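4.2 Keeping the two arms in step while tidying

We turn now to the part of the system that took the most patience to get right, and we hope the reader will bear with a somewhat longer account than the final code might seem to deserve. The code itself is small. Most of what follows concerns the order in which the two arms are allowed to do things, and how the planner decides that one of them has finished.

The tidying task is simple to state. Small pieces of debris lie on a work mat between two lined bins, and the robot has a dustpan and a hand brush to work with. An episode is complete when every piece is in a bin and both arms are clear of the bin openings. The task does not say which bin a piece should go to, or which arm should hold which tool, and it does not ask that the mat be cleared in a single pass. We left these choices open on purpose. In our earlier study with the Kusside planner we had fixed all of them by hand, and the resulting behavior was tidy but brittle: one dropped brush and the whole episode was lost.

Natby, the planner described in this paper, keeps a short list of open subtasks and picks from it again each time either arm reports a change. A subtask is a verb, a tool and a region of the mat, such as "gather, brush, left center" or "empty, dustpan, left bin." Each subtask carries a set of claims on the space above the table. A claim is a coarse box, padded by 40 mm on every side, and two arms may never hold claims that overlap. We tried finer shapes early on, with a separate hull for every link, and found that the time spent checking them was better spent replanning. The coarse boxes waste a little room, but they are easy to draw on a screen and easy to argue about, and on a long afternoon in the lab that counts for a great deal.

Emptying the dustpan deserves a paragraph of its own, as it caused us more trouble than gathering did. The scoop is long compared with the bin, and the far end of the handle sweeps through a wide arc when the wrist turns. Our first version of the claim covered the gripper and the scoop and forgot the handle entirely - a mistake that seems plain on paper and that we lived with for most of a month. The current version attaches the outline of the held tool to the gripper as soon as the grasp is confirmed, and the claim is computed for the arm and the tool together over the whole of the tilt. The second arm is then free to do as it likes outside that box, which usually means waiting in the air on its own side of the table.

Figure 6 gives an example of the two arms during an emptying subtask.

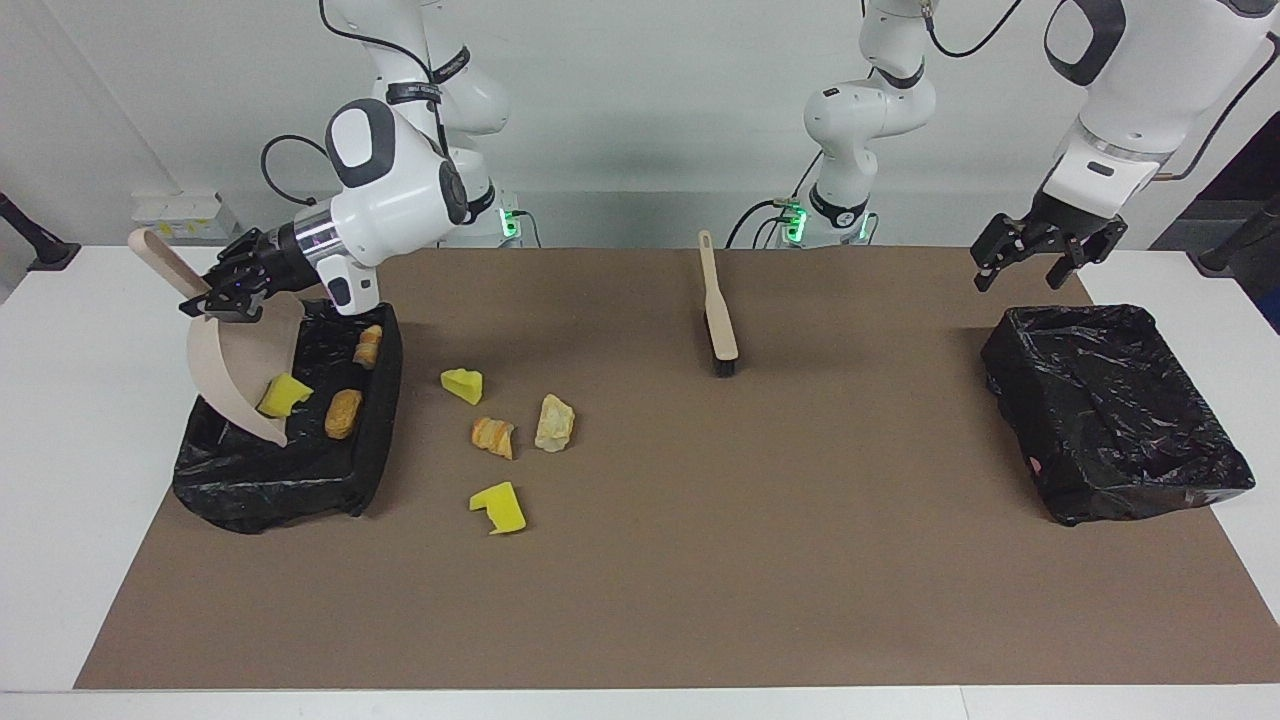
Figure 6. The right arm tips the dustpan into the left bin while the left arm holds above the right bin. Four pieces of debris are still on the mat, and the brush is lying free.

The state in Figure 6 is one where the older and newer planners part ways. Kusside would have treated the remaining cluster as a failed sweep and started again from the beginning of its script. Natby treats the cluster as an ordinary open subtask. It notes that the brush is in neither gripper, adds "fetch, brush" ahead of the next gather, and offers that fetch to whichever arm can reach the tool without crossing a live claim. Should neither arm qualify, the fetch simply stays on the list until the emptying claim is released.

Deciding when to release it is a perception question, and we will be frank that our answer is a modest one. The perception module, Yook, runs a segmentation model on the fixed camera view and returns a mask for each piece it believes in, along with one of three labels: on the mat, in the pan, or in a bin. The sponge pieces gave us very little difficulty. The bread was harder, as a brown crust and a brown mat have much in common under soft light, and the small toasted pieces were missed often enough in early trials that we collected more training frames for them alone. The final set has 3000 labeled frames, split evenly between sponge and bread.

Bin liners were the other source of grief. A crinkled black bag throws small bright highlights, and these move whenever anything brushes against the folds. An early version of Yook was quite happy to report a pale piece of bread in a bag with nothing in it. We now ask that a new mask inside a bin persist across 12 frames, and that it be matched with a piece last seen in the pan. A mask with no such history is kept in the log but does not reach the planner. This rule does have a cost, namely that a piece which bounces from the pan straight into the bin during the tilt can go uncounted for a moment, and the arm will hold its pose a little longer than a person would.

The release test itself then reads as follows. The emptying claim is dropped when no mask carries the label "in the pan," the wrist has turned back past level, and the lowest point of the scoop is above the rim of the bin by the same padding used elsewhere. All three conditions are checked at every control tick, and the log records which one came true last. We found this last detail more useful than any summary score. When the wrist condition is the last to come true, the motion is slow; when it is the pan condition, something is sticking or Yook is confused, and a look at the masks nearly always settles which.

We ran the complete system over 158 episodes, which together produced 2351 subtasks. The logs were reviewed by Jae-in Yeom with our replay tool, Stuvach, which plays the claims, the masks and the joint traces side by side on one timeline. Two kinds of trouble stood out in this review. The first was a polite sort of deadlock, in which each arm held a claim that the other needed for its next step, and both waited. We now let the arm with the empty gripper give way and retreat to its rest pose. The second was needless re-tilting, where the pan had been cleared but a highlight on the liner was taken for a crumb at the lip of the scoop. Masking out the strip of liner nearest the scoop removed most of these, though a few remain, and we return to them in Section 5 together with the timing results.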